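ハンドグリッパによる模倣学習データ収集 作業ギャラリー

本ページは、手持ち式グリッパを用いた模倣学習用データの収集作業をまとめたものである。対象は透明物の把持と配置で、収録は10月に実施した。装置名はTrelonell(手持ちグリッパ)、収録ソフトウェアはRakia、後段の整形ツールはAchariと呼んでいる。文中でもこの呼称を用いる。

有効エピソード数は3,820。作業者は6名、1名あたりの連続収録は39分を上限とした。編集と本文はQusai Sleimanが担当した。

作業面

卓上に白いボードを敷き、その上を作業領域とする。木目の天板をそのまま使った初期の収録では、木目の模様を手がかりに位置を推定する傾向が学習後のモデルに現れた。背景を白に統一してからは、この傾向は評価上問題にならない水準まで下がっている。ボードの固定位置は収録開始前に確認し、ずれていた場合は外部パラメータを取り直す。

持ち方

グリッパは両手で保持する。片手保持も試したが、手首の回転に伴う姿勢の揺れが大きく、軌道の平滑化で把持直前の細かな修正動作まで消えてしまった。両手保持では移動速度がやや落ちる。その分、接近から閉じるまでの区間が安定し、Achariでの区間分割も自動処理でほぼ通る。

袖口の色や手首の装身具については規定を設けていない。手元の外観は学習時にマスク処理の対象となるため、作業者ごとの差はそのまま残してある。

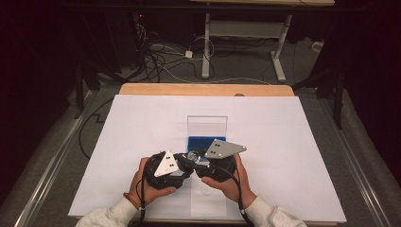 マスク処理はフレーム単位で行い、手首から先の領域と袖の領域を別ラベルで保存する。両者を一つにまとめると、グリッパの筐体と手の境界で輪郭が崩れやすい。境界の誤差は把持点の推定に直接影響するので、ここだけは目視確認を省略していない。確認は1エピソードにつき5フレームを抜き出し、開始、接近、閉、移動、開放の各区間から1枚ずつ取る。

マーカー

姿勢推定には、グリッパ上部のプレートに付けた黒い点状マーカーを使う。プレートは左右で形状と傾きが異なり、左右の取り違えは形状から判定できる。片側が隠れた場合は残った側だけで推定を続け、信頼度の値を下げて記録する。両側とも失われた区間は補間せず欠損として扱う。補間値を入れた版で学習を行ったところ、配置動作の終端で手先が行き過ぎる挙動が増えた。

マーカー表面の汚れは検出率に効く。指が触れた場合は乾いた布で拭き、拭いた後に静止状態で検出値を確認してから再開する。アルコールは印刷面を傷めたため使用をやめた。

透明物

透明な対象物は、深度の取得が安定しない。反射した光が対象物の縁として誤検出される例もあり、距離画像だけで位置を決めることは早い段階で断念した。現在は色画像とグリッパの開閉量を組で入力し、閉じ切る前に開閉量の変化が止まった時点を接触とみなす。厚みのある対象物ではこの判定で足りる。薄い板状のものでは接触の判定が遅れるため、別の閾値を適用している。

アクリルのスタンドを置く構成では、スタンド自体も透明であり、把持物との重なりが問題になる。立ち上がった面を通して向こう側が見えるので、面の手前にあるか奥にあるかを一枚の画像から決めるのは難しい。教示では、いったんスタンドの手前で速度を落とし、そこから下ろす動作に統一した。減速の有無が作業者によって異なっていた時期のデータは、学習用から外して評価用に回している。

青いパッドは位置の基準として使う。白いボードとの色差が大きく、照明が変わっても領域抽出が崩れにくい。グリッパが手前に入ると一部が隠れるが、残った辺から向きを復元できる。復元に失敗したフレームには印を付け、前後のフレームの値で置き換えることはしない。

配線

グリッパから出るケーブルは、手の外側を通して下へ逃がす。ケーブルが張ると終端付近で手首が引かれ、軌道に不自然な曲がりが残る。余長は腕を伸ばした姿勢で決め、縮めた姿勢で卓上に垂れる分は許容した。卓上に垂れたケーブルが対象物に触れたエピソードは破棄する。

床側の配線は収録中に動かさない。足で引っかけてコネクタが緩むと、Rakia側では短い時刻飛びとして現れ、映像だけを見ても気付きにくい。時刻飛びの検査は全件に対して自動で行い、検出されたエピソードは後半を切り捨てずに全体を除外する。

収録手順

開始前にグリッパを全開と全閉にし、開閉量の両端を記録する。続いてボード上の基準位置に先端を合わせ、姿勢の初期値を取る。対象物を置いた後、作業者は合図を待たずに自分の間合いで始めてよい。合図を入れていた頃は開始直後の動作が揃いすぎ、モデルが一定の待ち時間まで学習していた。

失敗した試行も削除しない。落下、滑り、置き直しの別を付けて保存し、置き直しに成功したものは回復動作の例として学習に含める。落下で終わったものは現時点では使用していない。

データの受け渡し

整形後のデータは、評価用の環境Vilolachに読み込める形式で書き出す。座標はボードの手前左の角を原点とし、長さはミリメートル、角度はラジアンで統一した。旧形式では角度の単位が度であったため、変換前のファイルを混在させないこと。形式の判別はヘッダの版番号で行う。

対象物の初期配置は、手前側に偏っている。作業者の腕が届きやすい位置に置かれがちなためで、次の収録では奥側の配置を先に消化する順番に組み替える予定である。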